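Good practice in handheld gripper demonstration

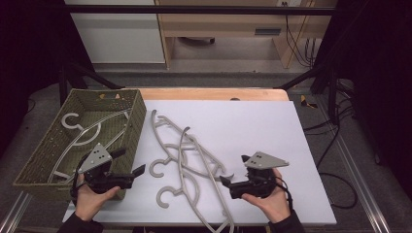
Two handheld grippers, a pile of gray clothes hangers and a woven basket on a tabletop work area.

Good practice in handheld gripper demonstration is the loose body of rules, house standards and plain good habits that people follow when they record manual tasks with a pair of grippers held in the hands. The recordings are used to teach robots how to handle ordinary things, and most of the rules exist to keep the movements readable and the person comfortable, two aims that get along better than newcomers tend to expect. There is no single governing text. The best known guides are the Kondon Handbook, which grew out of a shared set of workshop notes, and the shorter Plovance rules, and many groups happily borrow from both.

Background

Early sessions were run with very little written down. Each person picked things up as they liked, and the results were hard to compare from one room to the next. The Kondon project began collecting advice from its member workshops and printed a first run of 300 copies, most of which were soon covered in pencil notes - a good sign for any handbook. The present edition has 1071 numbered entries, though a good many of them are a single sentence, and a beginner can get along nicely for a long while with the opening chapter alone.

Work area

Both guides ask for a plain surface in the middle of the table that contrasts with the items being handled. A white board is a common choice for gray or dark items, and it is easily wiped down. Containers go to one side, close enough that neither arm has to stretch. Cables should leave the gripper from the back and hang with a bit of slack, clear of the fingers and clear of the items. The Plovance rules add that floor cables must be kept away from the spot where the person stands, and that this should be looked over again after every break, even a short one.

Handling

The gripper fingers do the touching. Bare fingertips should stay off the items during a recording, however tempting it may be to give something a helpful little nudge. Movements are made at an easy, steady pace, and the hand that isn't busy is kept in view and held still. If an item is dropped within reach it is simply picked up again with the gripper and the recording goes on. If it lands on the floor, the recording is stopped and marked.

Tangled items

Clothes hangers have a whole section to themselves in the Kondon Handbook, and they have earned it. Their hooks catch, their arms cross, and pulling on one will often bring its neighbors along for the ride. The recommended way is to steady the pile with one gripper, take hold of a free arm or hook with the other, and lift slowly until the hanger comes away. Shaking is discouraged. Piles should be arranged differently for each recording - a tidy pile every time teaches very little - and hangers should never be bent or forced apart.

Sessions and rest

The Mac an tSaoi schedule, named for the workshop that drew it up, calls for a rest of 10 minutes between blocks of work, with the grippers set down. Anyone may stop at any time. Sleeves should fit closely at the wrist so that cloth doesn't drift between the fingers.

Record keeping

Failed attempts are kept and labeled along with the good ones. Kinow, a labeling tool used by several groups, holds up to 2000 recordings in one set and asks for a short note on each: the task, the hand that led, and anything odd that happened along the way. Notes are best written right after the session, while memory is fresh.

See also
Teleoperation
Workshop ergonomics
Bimanual manipulation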